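Minutes of the software meeting, Bultgate project

Date: July 17, 2023
Present: Yuzhen Dai (chair), Valdemar Gunnlaugsson, Hideaki Hamada, Wichai Jaidee
Absent with notice: Ryota Tsuchiya
Minutes: Wichai Jaidee

1. Opening and last minutes

Yuzhen opened the meeting. The last minutes were accepted with one correction: under item 4 it should say "planner timeout", and it said "planner timing". Wichai has corrected it in the shared folder.

2. Open actions from last time

Valdemar has moved the logging to its own thread. He saw no more missed control cycles in his test overnight. Closed.

Hideaki should have written the page about how to build the simulator on a new computer. It is half written. The part on the graphics driver is missing, and he asks that somebody with a clean machine tries it with him. Stays open.

Ryota sent a short note that the license question to Treltel has no answer yet. Stays open.

3. Motion planner

Valdemar presented the comparison of the old and the new planner. Both got the same 2,000 start and goal pairs. The new planner is faster in open space, but near the rack it makes long paths with a turn of the wrist that we do not need. He thinks the cost for joint movement is too low in the settings file. Yuzhen asked if the collision shapes are the same in both cases. They are not: the new planner uses the simplified shapes, and the openings in the rack are closed in them. Therefore the comparison is not fair yet.

Decision: we repeat the comparison with the same collision shapes before we choose. The old planner stays the default until then.

4. Perception: reading of labels

Hideaki reported on the label reader. The training set has now 3,479 rendered views. The reader works well when the label is seen straight from above. It is weaker when the label is tilted or when a shadow falls on a part of it. In these cases it sometimes returns only the first digit of a two-digit number, with high confidence, and this is worse for us than no answer.

There was a longer discussion if the reader should know which labels are possible. Valdemar is in favor, as the list of parts is known at the start of each task. Hideaki is afraid that it will hide real errors. Yuzhen proposed to keep the raw result in the log and to use the list only in the task layer. All agreed.

Hideaki will also add 300 views with stronger shadow on the label.

5. Grasp control in simulation

Wichai showed the grasp test in the simulator, with the view along the fingers. The disc with label 10 is between the jaws, and the marker S1 lies directly behind it in the view. The disc is much nearer to the right jaw than to the left one. For the present controller this matters, because it takes the center between the jaws as the center of the part.

Valdemar asked if the offset comes from the pose estimate or from the closing movement. Wichai cannot say it from a single view and will write out both values at every step. Yuzhen reminded that the marker names must come from the task file, and not be written by hand in the test script. Wichai will change this.

Decision: the controller gets the estimated part pose as input. The release step is not changed for now.
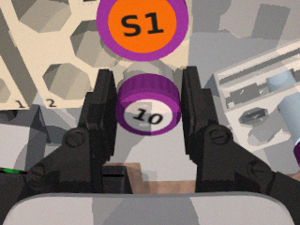
6. Tooling and releases

The build on the Stultorby server failed 7 times last month, each time at the download of the same package. Valdemar will put a copy of the package on our own storage.

The tag for the next release is planned for September. Yuzhen wants that the message format is fixed before this, as the Wan interface depends on it. Changes to the format need from now on a review by two people.

7. Other points

Hideaki asked that test scripts do not write into the home folder. Agreed.

8. Actions

Valdemar: repeat the planner comparison with equal collision shapes; store the package copy.
Hideaki: finish the build page; add the shadow views; keep the raw label result in the log.
Wichai: write out pose and jaw position in the grasp test; take marker names from the task file; give the part pose to the controller.
Ryota: ask Treltel again – by phone if possible.
Yuzhen: send the draft of the message format to all.

The next meeting is in two weeks, same room and same time.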